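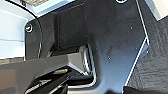

**Can a dealer keep my deposit on a factory-order car if the price changes before it arrives?**

*posted by halfpast_redline in Buying & Selling*

In June I ordered a Cornero coupe through the dealer in Rukedley and put down $3,000. I have a one-page order form with the options, the color, and a price. Last night the salesman called to say the car is on a truck, which was lovely, and that the price now includes a "Heritage Protection Group" for $2,166, which was less lovely. As far as I can tell the heritage being protected is the dealer's. It's paint sealant, nitrogen in the tires, door edge film, and a key wallet.

I said I hadn't ordered that. He said it goes on every car in their allocation and that if I don't want it I can "step away," but the deposit is non-refundable. The form says "deposit applied to purchase" and nothing else about it. The word refundable doesn't appear, with or without a "non" in front.

I still want the car. I'd like it at the number I agreed to. If that can't happen, I'd like my money back so I can sulk in comfort. Do they get to keep it?

---

**oldtorquewrench**

Whoever changes the deal generally can't keep your money for refusing the change. You agreed to a car at a price, and the dealer is now offering the same car at a different price, so in most states you can decline and ask for the deposit back. The two things that could hurt you are a line on the form that lets them adjust the price before delivery, and a line saying the deposit is forfeited if you cancel. Read both sides of the page. Dealers love the back of a page.

If neither line is there, I'd do it in this order:

1. Email the sales manager, not the salesman. Attach the order form. Say you're ready to take delivery at the price on it and did not agree to the add-on group.
2. Ask for a full buyer's order in writing, with every charge on its own line, before you drive over. Look at the document fee while you're there, because money that gets pushed out of one line has been known to turn up in another.
3. If they say no, ask for the refund in the same email thread and give them a date.
4. If the date goes by, file a complaint with your state's dealer licensing office or the attorney general's consumer desk. Both are usually free and done online.
5. If you paid by credit card, call the card company about a dispute. There are time limits on those and they vary, so make that call early even if you end up not needing it.

Keep saying "I'm ready to take delivery." It matters that you're the one holding up your end. What you don't want is an email from you that says "then forget it," however good it would feel to write. I have written that email. It felt wonderful for the length of a sandwich.

Don't sign anything at the desk that mentions the package, including the little "acknowledgment" that is only for their records. And leave your trade-in out of the talk until the new car's price is settled. Mine once lost value between the parking lot and the finance office without anyone driving it.

I'm not a lawyer, and state rules do differ. Small claims is there if it comes to that, and this kind of amount is what it's for.

> **halfpast_redline:** Back of the page has the arbitration clause, a bit about trade-ins, and a coffee ring that I believe is original to the document. Nothing about price changes. Paid by credit card. Emailing the manager now.

> **oldtorquewrench:** Arbitration clause might keep you out of court, depending on how it's written. Some of them leave small claims open. It doesn't stop you filing a complaint with the state. Save the voicemail too if he left one.

---

**pesolov_owner_again**

just pay it. you waited all summer for the car, what's another two grand. I paid over sticker on my Pesolov and I've never once thought about it

> **halfpast_redline:** You appear to be thinking about it now.

> **pesolov_owner_again:** only because you brought it up

---

**desk_side_view**

I worked the sales desk at an Akinola store for a good while, so here is what's probably going on at the other end of the phone.

The package is nearly always priced by the store and has nothing to do with the factory. The sealant may or may not be on the car when you get there. The nitrogen certainly is, in the sense that most air is nitrogen. All of it can come off the invoice with a few keystrokes, and the person who can press those keys is the sales manager. Your salesman can't, and he may have been told to make that call to everybody on the list.

What the manager weighs up is whether somebody else will walk in and pay more. If your coupe is a sought-after build in a popular color, they may be quite happy to see you step away, deposit and all, and sell it by dinner. If you ordered it in brown with the odd interior, you have a lot more pull than you think. A specially ordered car that fits one person's taste can sit. I remember a lime green one that sat 61 days and by the end we'd have thrown in the nitrogen, the tires, and the chairs from the waiting room.

So I'd disagree a bit with the answer above on one thing. Email first, fine, but then call and ask politely whether they'd like to deliver the car this month. Month end is when a manager starts seeing reason. Be pleasant about it. They deal with shouting all day and have built up a resistance.

A few other things worth checking:

- Ask for the factory order confirmation or build sheet. If the package isn't on there, the store added it, and you can say so.
- If they offer to "split the difference," know that the stuff costs them very little. Half is still a good day for them.
- If door edge film really has been stuck on, look at it before you ask for it to come off. Leaving it on at no charge is the easier win.
- Cornero has a customer care line. They'll say dealers are independent and set their own prices, and that's true, but a logged complaint with your order number sometimes gets a call made. I wouldn't count on it.

And if the refund is where this ends up, ask for it back to the card you used. A store check "in the mail" can have a long and interesting journey.

> **halfpast_redline:** It's brown. I ordered it in brown with the odd interior. I feel a little seen, and also a little hopeful.

> **desk_side_view:** Then go in at month end and wear comfortable shoes.

> **halfpast_redline:** Update: the manager wrote back. The group is "under review" and I've been offered the key wallet as a gesture. I've replied that I'm ready to take delivery at the price on the form. No mention of the deposit from them this time. I'll post again when the buyer's order comes through.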